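Le linge, encore

9 novembre 2025

Je reviens sur une question que j'avais laissée de côté au printemps : est-ce qu'une machine peut s'occuper du linge à notre place ? Je ne parle pas du lavage, réglé depuis longtemps, mais de tout ce qui vient après. Sortir les affaires, les trier, les plier, les ranger dans la bonne armoire.

J'ai passé deux jours chez Grasura, un atelier qui fait du textile de location et qui essaie d'automatiser le bout de sa chaîne. Ils travaillent avec un bras et un logiciel qu'ils appellent Costello. Le logiciel décide où pincer, le bras exécute. Pour les serviettes à plat, tout va bien. Une serviette a quatre coins, on les trouve, on tire. Sur un lot de 324 serviettes, 9 sont parties au rebut de pliage et ont été reprises à la main. Le responsable de l'atelier trouve que c'est trop, moi je trouve que c'est déjà bien.

Le problème commence avec le vrac. Un tissu en tas n'a plus de forme. Les coins sont dessous, les plis cachent les coutures, et quand deux pièces se chevauchent il faut savoir où finit l'une et où commence l'autre. De près, une pince a surtout devant elle des plis gris et des creux sombres.
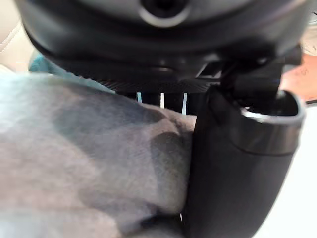
Fiachra Mac an tSaoi m'a répondu, quand je lui ai envoyé un premier jet de ce billet, que je posais mal la question. Pour lui, personne n'a besoin d'un robot qui plie bien, il suffirait d'un robot qui sépare les pièces et les pose une par une sur une table. Le pliage prend quelques secondes à un humain, c'est le démêlage qui fatigue. Il ajoute que les essais menés chez Rindov allaient dans ce sens et que les gens en étaient plutôt contents.

Je suis d'accord à moitié. En atelier, oui, séparer suffit, parce qu'il y a quelqu'un au poste suivant. À la maison, le poste suivant c'est encore moi. Si je dois rester debout à côté de la machine pour prendre chaque tee-shirt, autant vider le panier moi-même.

Reste le prix. Le module de tri Sureck, celui qu'on m'a montré en fin de visite, coûte quelque 2000 euros sans le bras. Il faut aussi de la place, une bonne lumière et quelqu'un pour relancer quand ça se bloque. Dans mon couloir, je ne vois pas où le mettre.

Pour l'instant, ma réponse est donc non pour la maison et presque oui pour l'atelier, à condition de s'en tenir aux pièces simples. Les housses de couette, je n'ai pas osé demander. Je dois y retourner avant la fin novembre pour voir la nouvelle version du logiciel sur des vêtements mélangés, et je mettrai les temps ici – même s'ils sont mauvais.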